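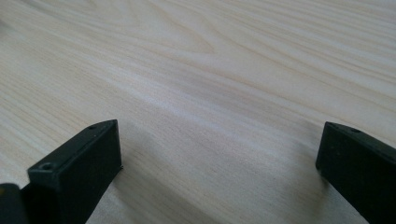

Muchen Xie
Fixtures editor, Nallitell Workroom Gallery

Print this page | E-mail this page

Table 18: Pale Top, Black Mesh Basket
Posted Jan 25, 2023

Table 18 is the packing and sorting table in the Paucar workroom. It carries light goods only: sponges, cloths, small brushes and the baskets they are stored in. The gallery covers the surface of the top and one basket in position on it. Dimensions of the room and the shelving plan are on the Paucar overview page and are not repeated.

First view: grain, low angle. The top is pale beige with fine grain lines running diagonally. A cathedral figure, the pointed loop found on flat-sawn boards, is easiest to see from a low position. To the right of the loop the lines open into wavy parallel bands. To the left they are steeper and closer together. The bright band across the middle is reflected light and should not be read as a change in color.

Surface. We prefer a matte or low-sheen top for sorting work. A high-gloss top reflects ceiling fixtures as hard spots, and small white or clear items get lost in them. A low-sheen top spreads the same light into a wide soft band, which is easier to work over. If the band falls where items are being counted or inspected, turn the table or shift the lamp. A mat will also do it, but a mat has to be lifted and cleaned under.

Grain direction has no effect on how a basket sits. It does affect how dirt shows. Fine dust is harder to see on streaked grain than on a plain top, and dark crumbs are easier to see on pale grain than on dark. At Paucar the top is wiped at the end of each shift with a damp cloth, along the grain, then with a dry one. No spray is applied directly to the surface. Spray goes on the cloth.

Basket. The basket type used on this table is rectangular, black, open wire mesh, listed in our stock file as item 2665. Mesh was selected over solid bins for three of the Paucar tables after the April review. Contents can be checked through the side, and lint falls through instead of collecting in the corners. The lint then lands on the table, so the basket has to be lifted for wiping. Staff had been wiping around it. The written procedure now says to lift.

Mesh has a known drawback with soft goods. Cut wire ends, if the rim is poorly finished, will catch sponge and loose-weave cloth. Run a dry sponge along the inside of the rim before a basket goes into service. Where it snags, press the wire end flat with pliers or return the basket. Felt dots on the underside corners will protect the table finish, but they pick up grit and must be replaced when they harden. A hardened dot with grit in it scratches worse than bare wire.

Position. Place the basket with its long side parallel to the near edge of the table, left of center for a worker who loads from the left. Leave the right half of the top clear as a staging area. Items are staged singly, not stacked. Blocks and sponges go in flat, starting at the near-left corner and working away from the worker. When the first layer is full, the second starts from the same corner.

The order matters less than using the same order every time. With a fixed order, a gap in the layer is visible as an error. With a random fill it is only a gap. The Wusow packing sheet gives a different sequence, starting from the far side. We tried it for two weeks and went back. Reaching over placed items was not a problem, but reaching over the raised rim at the far side with a full hand was slow.

Cable opening. Keep baskets, trays and paper off the grommet hole at the far side of the top. Loose small parts should be staged well forward of it. On tables where the opening is not used for cables, we fit a cap. A missing cap should be reported under the table number and not under the room number, as caps differ in size between tables.

Corners and edges. Rounded corners are specified for every table in a walkway position. They take less damage from carts, and a sleeve does not catch on them. Inspect the edge band twice a year for lifting, beginning at the corners, where it is under the most strain. Press a fingernail against the joint. If it moves, the band needs to be glued again before water gets under it.

Second view: basket in position. Black wire basket on the pale top, long side running horizontally. A yellow block is held just above the near-left corner. The grommet hole is near the far edge, to the right of the basket.
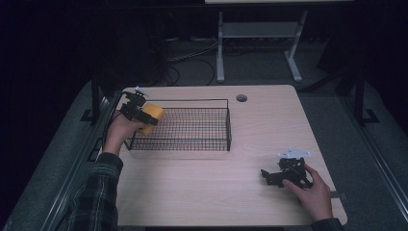
Zeyu Wei wrote that the fixed starting corner is the right call, but asked why the basket should sit so far from the staging area. On the tables Wei sets up, the basket is moved toward the center once the first layer is in, so that the right hand does not have to cross the full width for later pieces. We have no objection to this where one person does the whole fill. At Paucar a basket may change hands partway through, and a basket that has moved leaves the next worker unsure which layer is current. Wei also recommended marking the starting corner with a twist of colored wire on the rim. That has been adopted on trial. Tape was used before and left residue on the mesh.

Notes on reordering. Item 2665 is ordered through the Ceris catalog, page 504. Confirm rim finish on the order form. The catalog lists a bare-rim version on the same page, and the two are hard to tell apart in the listing. Baskets that arrive bent should be set on a flat table and checked for rocking before they are signed for. A slight rock can be corrected by hand pressure on the high corner. Anything more goes back.

Reader comments (4)

dlk_fixtures: We had the grit problem with felt dots and switched to clear bumpers. They hold up longer but they slide if the table has just been wiped. Let it dry first.

Pat in receiving: Is page 504 still correct? My copy of the catalog has trays on that page and baskets further back.

Muchen Xie: Check the edition printed on the spine. The page number above is for the current one.

tmorrow: Wiping along the grain makes no difference to cleaning on a smooth top as far as I can tell. It does hide streaks from the cloth, so I do it anyway.

Contact: Nallitell Workroom Gallery, fixtures desk | Copyright 2023 Nallitell. All rights reserved. | Back to top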